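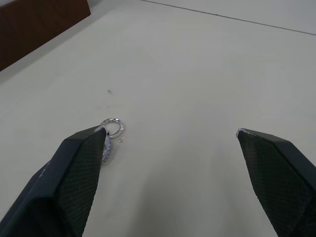 Day three of comparing the Emdale fingers with the plain Ashby rubber pads. I've been promised that the textured ones will "grip anything up to the size of a mug". We'll see. Thread as I go, mostly so I stop emailing Leonie Goodwin.

1/ Keys are my test for any gripper. Every sales video uses a foam cube or a lemon. I don't drop lemons down the back of the sofa. A split ring lying flat on a table is a horrible thing to pick up, and it's the sort of job people would want done.

2/ The Emdale fingers are tapered wedges, dark grey, with a diamond mesh on the inner faces. The mesh is good stuff, I'll give them that. Trouble is, a ring lying flat barely meets it. All the work happens at the point, and the point is hard shell.

3/ And look at the points. Chipped on the left one, scuffed pale on the right. The brochure says 400 hours before you need to think about wear. These have done 53, and that's counting the afternoon Ewan Treloar left them opening and closing on nothing.

4/ Ewan says the chips are cosmetic. Maybe. Two fingers that are meant to meet at a point should meet at a point, and I'd like to see what a rough edge does on something as thin as a key ring before I agree with him.

5/ Scores from yesterday, 60 tries each, same arm, same table, same ring. Emdale: 8 clean lifts. Ashby: 8 clean lifts. Yes, I checked the sheet. Yes, the Emdale set costs a good deal more.

6/ They fail differently, mind. The Ashby pads squash down and push the ring along. The Emdale tips get a point over the rim and then ride up it. I'd rather have the second kind of failure because I can see how you'd fix it, but I was sold a gripper and not a promising failure.

7/ Someone asked about the wrist camera. It's the little Veston one. Shiny metal on a pale table is about the worst thing you can show it. The rim flares white wherever the light catches it, and the software then decides the ring is somewhere near the highlight. Near isn't much use here.

8/ There's a tiny glinting speck on the table just to the right of the ring as well. To me, a speck. To a program that's been told to look for bright metal, who knows? I've asked Gyu-bin Yeo whether the detector throws away anything below a certain size. Reply so far: "it should".

9/ "It should" is going on a mug.

10/ To be fair to the Emdale set, on anything with a bit of height it's very nice. Pill bottle, glue stick, a rolled-up sock. The mesh doesn't let go and it doesn't mark things. If your day is all glue sticks, buy it and ignore me.

11/ Lachlan Mahuika wants me to drag the ring to the edge of the table and pinch it there. It works, he's right. But then I've bought an arm that needs an edge. Plenty of tables I can think of have a bowl of fruit in the way.

12/ Also being suggested to me: the Brisatura controller, which apparently "feels" contact and backs off. Declan Cartwright swears by it. Declan also swore by the suction cup, and the less said about suction on a thing with a hole in the middle the better.

13/ I will try it, though. Same ring, same 60 goes, both sets of fingers. If it gets past half I'll say so on here and buy Declan lunch.

14/ Question for anyone running these for longer than I have: do your tips chip in the same place? Mine have gone right at the end and nowhere else apart from a small pale mark on the outside of the left one. Pictures very welcome. Please don't send me the brochure, I've got it.

15/ Leonie has replied to say she'd glue a fingernail on it. Best idea I've had all week and it wasn't mine. Off to look for something thin and stiff.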